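Kiltidden Publishes Door Passage Practice Guide for Two-Armed Mobile Robots

For release: June

Kiltidden today published the first edition of its practice guide for mobile robots that open and pass through hinged doors inside occupied buildings. The guide applies to wheeled machines with two arms working in offices, clinics and residential buildings. It was drafted over the spring with test support from Grovato and Pluvine and is open to any operator or maker without charge.

Existing site rules mostly treat a door as a fixed obstacle that is either open or closed. The guide treats it as a moving load. It sets limits on how hard a robot may push or pull, how close its body may come to the door leaf, and what the arms must do while the base is in motion.

The main requirements are as follows.

Force at the handle side of the door must not exceed 40 newtons at any point in the swing. If the limit is reached, the robot must stop, release and wait 3 seconds before a second attempt. No third attempt is allowed without an operator.

A gripper that is not holding the handle must be closed or held clear of the gap between door and frame. Both arms must be inside the width of the base before the robot drives through.

The robot must keep a log of each passage, including peak force, door angle at entry and any stop. Logs are to be held for 400 operating hours.

A door found partly open is to be handled as a separate case. The robot may not assume that the door will stay where it was found, and must check the space behind it before moving the leaf.

The partly open case took up most of the drafting time. Early versions allowed a robot to nudge the door with its base, and this was removed after comments from two building operators. The final text permits contact by the arms only.

Limits were set from simulated runs before any were tried on hardware. Pluvine built the room models and Grovato supplied the robot model and control software. The set covers 4000 runs, with changes in door weight, closer strength, handle height and the starting position of the base.

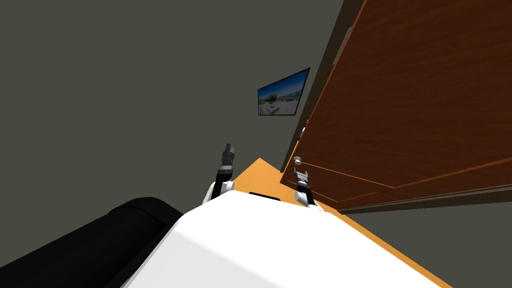 Simulated door approach: two-armed robot model at a partly open door with a round knob.

"Round knobs gave us more stops than lever handles, and the guide now has a separate table for them," said Ankit Tiwari, technical editor of the guide at Kiltidden. "A site with mixed hardware should test against both tables."

Gun-woo Yook, who led the simulation work at Pluvine, said the models are conservative on friction. "Makers should still measure their own doors - the simulation gives a starting limit and a list of cases to check."

Fire doors, powered doors and sliding doors are outside the scope of this edition. Powered doors will be covered in a supplement now being drafted with Kinyua, which operates robots in buildings with automatic entrances.

The guide, the two handle tables and a blank passage log are available from the Kiltidden publications desk. Comments on the first edition should cite the clause number and may be sent to the same desk.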